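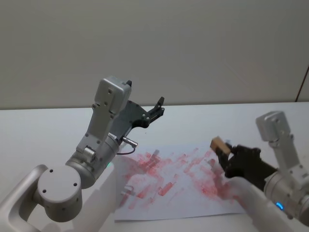

Karla Serrano has always maintained that drag printing is misnamed, and that the printing is perfectly good right up to the moment when the arm sets off sideways with the block still on the paper. Her objection is often repeated, but the name has stuck, and most people who work with stamping robots will know the fault by it.

Drag printing is a fault in robotic stamping and block printing in which an inked block held in a gripper moves across the sheet while it is still in contact with it. A sound impression has the crisp outline of the block's face. A dragged one begins with that outline on one or more sides and then trails away into a soft streak, usually a short one, lying in the direction the arm was travelling. The two kinds very often turn up together on the same sheet, which is part of what makes the fault such a nuisance to trace.

Name and early reports

The term comes from the workshop at Baswood, where Kohei Tsuchiya kept a notebook of spoiled sheets and wrote "drag" in the margin beside the worst of them. Before that the fault was put down as smudging, and it was generally blamed on the ink, the paper or the weather. The ink at Baswood was changed twice on this account, the second time at some expense, and the sheets went on coming out much as before. In Spanish-speaking workshops the fault is commonly called arrastre, which simply means dragging.

The Baswood trial

The fullest account of the fault is the trial which ran at Baswood through one August, and which was written up by Iraís Barajas and Sarahí Huerta. The cell had two arms working over one table, as many stamping cells do, so that either could take the block according to which side of the sheet was to be printed. The trial made 813 impressions in plain red ink, all with the same small block, and each was judged by eye as clean, dragged or doubtful. The doubtful ones caused a good deal of friendly argument, and the report prints both opinions where the authors could not agree.

Their chief finding was that the controller was calling the stroke finished too early. It was reading the commanded height of the wrist and taking it for the real one, and in the short time before the arm caught up, the sideways move had already begun. A pause of six hundredths of a second after each lift got rid of most of the streaks on the right-hand arm. The left-hand arm improved as well, though less, and the authors spent the rest of the month finding out why.

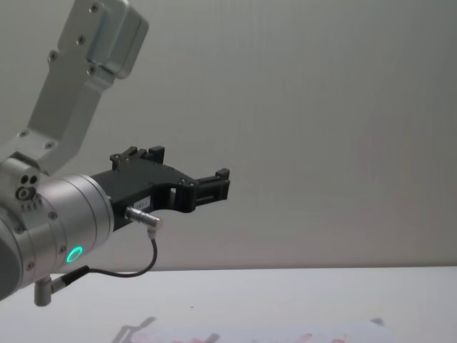

Cable pull is the second recognised cause of drag printing, and it is the one most easily overlooked, for the simple reason that a cable looks harmless when the arm is standing still. The lead to a gripper has to have enough slack for the wrist to turn, and on many arms that slack is left hanging outside the metalwork. A common arrangement has the thin black cable leave a silver connector on the lower side of the gripper, drop into a loose U and come back to a second connector at the front of the wrist. Hung like this it has room to move, but a loop that rides low may touch the table or the sheet when the gripper comes down to print, and a stiff one can push back against the jaws as it bends. At Baswood the left-hand loop was found to be brushing the paper on the lowest strokes, and was taken up with a soft clip.

Grip and block

A block held at an angle makes matters worse, as one edge meets the paper first and leaves it last. The long edge then acts rather like a squeegee. Parallel jaws hold a square block well when it has been picked up squarely, but if it has been taken by a corner they will hold it crooked just as firmly, and the controller may have no way of telling. The Zawadzka jig, a shallow tray with a raised lip, is widely used to straighten the block between strokes. Iraís Escobedo has argued in favour of softer jaw faces instead, which let the block settle flat under pressure; others find that soft faces allow it to creep.

Safety

Drag printing is not in itself dangerous, but it has a way of tempting people into the cell. A streaked sheet invites someone to reach in and straighten it, and a pause between strokes can easily be mistaken for a stop. The Skodeck handbook asks that both arms be stopped, and not only the one that is printing, before a hand goes near the paper. It also warns against reading the coloured lights on an arm as leave to enter, as their meaning differs from one maker to the next.

See also

Contact detection
Cable dressing
Keltberg lift test
Relief printing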